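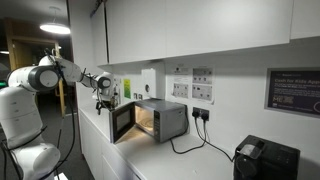 Gesari Youth Dance Series — Progress Report to the Stelach Fund

Prepared by Benedita Carvalho, series producer
16th April

1. Status

Season 2 is in post-production. All competition rounds have been recorded, including the final. Picture edit is complete on the first four episodes and under way on the fifth. The sixth has been assembled but not trimmed. Delivery to Gimanico remains set for the end of May.

2. Casting and participation

Open auditions drew 90 applicants between the ages of 9 and 15. Of these, 28 were invited to the second round and 12 were cast. One dancer withdrew before the third round with an ankle injury and was not replaced. The elimination order was adjusted so that the number of finalists stayed the same.

Each parent or guardian signed the revised release form. The revision limits use of backstage footage to the series itself and to trailers. Footage recorded under the old form during the first audition day has been logged separately and will not be used until new signatures are on file. Three are outstanding.

3. Choreography and music

Henrique Barreto set the group numbers and supervised the solos. Two solos were changed after music clearance failed. One was re-cut to a library track of the same tempo, and the other was restaged in full, which took an extra rehearsal day at the Patrício studio.

Cue sheets for episodes one through four are complete. The closing number in episode six uses an original piece. The composer's contract has been signed, but the final mix has not been delivered.

4. Schooling and working hours

On-set tutoring was provided on every recording day that fell within the school term. Working hours stayed within the permit limits except on the day of the semifinal, when a lighting fault delayed the last two routines. The overrun was reported to the permit office the next morning. No further action has been requested.

5. Budget

Spending is within the approved total. The travel line is underspent by $3783 — mostly hotel nights released after the early withdrawal. We request permission to move this amount to music, where the replacement track and the additional studio day have used up the reserve. No other transfers are requested.

6. Open items

Missing release forms: reminders sent, second reminder due next week.
Final mix for episode six: due before the sound edit begins.
Captions: vendor selected, style guide not yet approved by Gimanico.
Finalist interviews: four recorded, one to be rescheduled around a school exam.

The next report will be sent with the delivery paperwork in May and will include the full cost statement.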